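## 4. Handling rules for recorded suturing runs

When we started the Clultarex study I figured the rules would be the easy part. We had the surgical checklist from the hospital side and the lab safety sheet from ours, and I thought we'd staple them together and get going. Well, no! The two had almost nothing to say to each other. The checklist cared about needles and said nothing about what a second arm should do while the first one is busy, and the safety sheet treated both arms as if they were bolted to a bench in a car plant.

So we wrote our own, which we call the Cureck rules (version as of 2020-02-25; the full text is in Appendix B). They cover 1,238 runs recorded at the Clestunport site, and I'll only go over the ones people argued about.

Rule 3 says that only one arm may hold thread under tension at a time, unless the operator calls a two-arm pull out loud. Rule 4 says the idle arm stays in view, jaws off the tissue. Rule 5 is the needle rule – if the needle isn't in a gripper, it has to be lying where the endoscope can see it, and nobody moves the camera until it's picked up again. Figure 1 gives a good idea of what an annotator has to judge: the upper arm has the end of the thread, the lower one isn't holding anything as far as we can tell, and the curved needle is resting on the pale band at upper left.

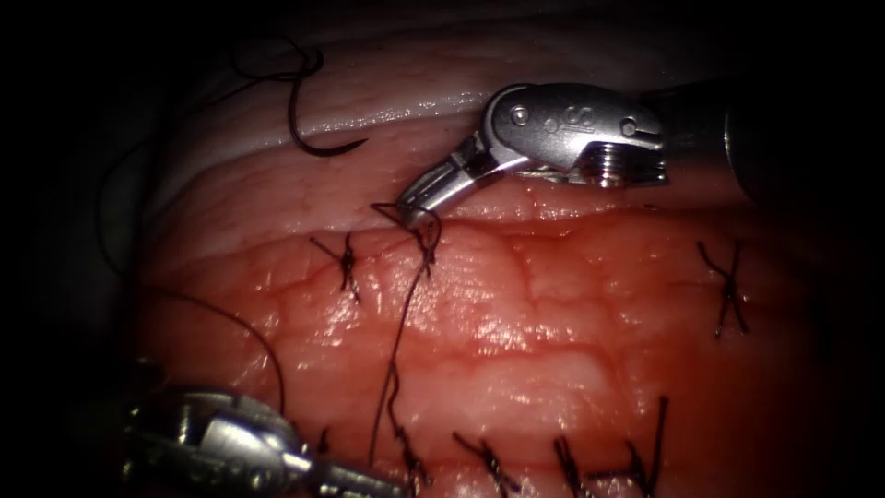 **Figure 1.** Two-arm suturing, with the needle parked on the tissue (Rules 3 to 5).

Chiriac wrote back on the draft that Rule 5 was too soft, and that a needle out of the jaws should stop the run, full stop, whether the camera can see it or not. I went back and forth on this for most of January. A hard stop is easy to audit, and I like that a lot. But it would have thrown out 585 of our runs, many of them perfectly tidy, and the operators told us they'd just start clutching the needle through every tie to dodge the stop (which I'd call worse practice!). We kept the rule as written and added a time limit, plus a spoken "needle down" that goes into the log.

Rule 4 caused the most annotator disagreement. What counts as "in view" when half a wrist is showing? We settled on the tip: if you can see the tip, the arm is in view, and it doesn't matter how much of the rest is missing. After that change we relabeled 93 disputed runs from scratch, and I'd suggest anyone borrowing these rules settle the wording before labeling anything.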